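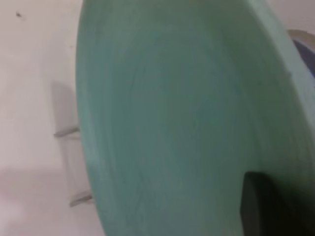 Gallia is our everyday dinnerware, and it comes from people who have washed up a great deal of it. Sidra Paracha drew the shapes at her kitchen table in Zunville and then made the rest of us eat off the trial pieces for a winter, including soup off things that should never have had soup on them. The colour most people ask for is the mint, a soft matt sea-green with faint curved streaks that follow the circle round, slightly chalky to look at and a shade brighter at the rim. If you want something glossy and perfectly even, the department stores will be delighted to see you.

The Gallia range

Dinner plate, code 3356. Large enough for a roast, small enough to go in a normal cupboard. We measured a lot of cupboards. The people who design plates for restaurants seem to live in houses with no doors on anything.

Supper bowl, code 2462. Holds 700 ml to the brim, though if you fill it to the brim you deserve what happens on the way to the sofa. Wide and low, so it does pasta, stew, salad and cereal for teenagers.

Side plate, code 124. Toast. Cake. Also the thing you put over the supper bowl in the fridge when you have lost the cling film again. It fits. We would like to claim we planned this.

Mugs are coming. Mugs have been coming for quite a while. Please stop asking Bushra.

What it's made of

Stoneware, fired once for the body and again for the glaze. The glaze is brushed on by hand, so no two pieces match exactly, and a set of six will look like a family and not like clones. Every month or so someone returns a plate for being "a different green from the other one". We send it back to them with a nice note.

The foot ring is left unglazed and sanded smooth. It won't scratch a wooden table unless you drag it about, and if you drag your plates about we can't help you.

Colours

Mint, oatmeal, slate and a yellow called Butt, after the lane where our first kiln stood. We were advised to change the name. It is our best seller in the gift season, and we have drawn our own conclusions about the public.

Looking after it

Dishwasher: yes, any normal programme. Leave a bit of room between pieces, as they chip each other when they rattle.

Microwave: yes. The plates get hot if you give them long enough, so use a cloth.

Oven: no. We know someone whose sister does it. Still no.

Cutlery marks: matt glaze picks up grey lines from cheap knives. They are metal left on the plate and come off with a paste of bicarbonate of soda and a damp cloth. Don't use wire wool. It will take off the marks, and then it will carry on.

Turmeric: wash up the same evening. By the morning the two of them have become close.

Seconds

Anything with a pinhole, a wobble or a drip goes into the Nastier box, which is what Sidra wrote on the side of it in marker pen the first year and what it has been called ever since. Nastier pieces are sold at half price from the workshop door on a Tuesday, from ten in the morning until they run out. They hold food exactly as well as the others. Bring your own bag, and newspaper if you're fussy. We don't post seconds and we don't put them aside for anyone, including Sidra's mother, who has taken it badly.

Ordering and delivery

Pieces are sold singly or in sets of four or six. We pack in shredded card, which you will be finding under the fridge until spring. Orders normally leave us within a week, except in July, when the kiln has its service and Bushra Kiani, who runs the packing bench, goes to the seaside and doesn't answer her phone.

If something arrives broken, keep the bits, take a photo of them and email it to us within a fortnight. We'll send a replacement. If something breaks after that, in your sink, with you standing there holding the other half, you'll need to buy a new one, but you have our sympathy and you can buy just the one.

Returns: unused pieces can come back within 30 days, in the box, at your own cost. "Unused" means no gravy.

Trade customers, cafés and anyone wanting more than 50 pieces should ring the workshop in the afternoon. Mornings are loud.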